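Section 3. Table set-up and first two-arm run

Read all of this before you switch anything on. Yes all of it. Club members who did the Zesholm day already can skip to step 4.

1. Clear the table. Bags, laptops, coffee, off.

2. Power strip on, then left arm, then right arm. Wait for both to finish homing. Hands out of the way untill they stop.

3. Start the Lukon control program on the club laptop. Pick "two arm". If only one arm shows up, close it, unplug the USB hub, try again.

CAUTION: stop button goes next to the operator, not across the room. One person drives, one person holds the button. No swapping mid-run.

4. Put out the task objects. Bottle upright, cap on tight. Tube lying down in front of it, blue block off to the side. Leave open table behind the bottle, the arms need somewhere to go if a grasp goes wrong.

5. Speed slider at the lowest setting. Bring the grippers in from opposite sides, one at a time. Left first, stop, then right.

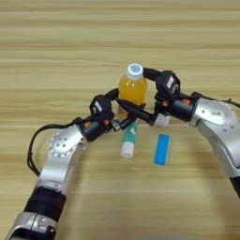 Mamta Sisodia says to stop both arms short of the bottle and check the finger gap from the side before closing anything, because the view from the head camera makes the fingers look closer together than they are. She lost a whole practice to that in December.

So, new step:

6. Look from the side. Fingers clear of each other? Then close left, then right. Small moves.

NOTE: if fingers hook together do NOT pull the arms apart. Stop button, open both grippers in the program, back out the right arm by hand.

7. Lift, hold for a count of 3, set down. Do it 2 times clean before anyone touches the speed slider.

8. Save the log. File name is your team name plus run number. Logs called "test" get deleted.

Shutting down: grippers open, arms to park, program closed, then power. In that order please. Cables stay pluged in at the arm end.

Problems with the laptop, ask Naveen Bhatia. Scoring is in section 4.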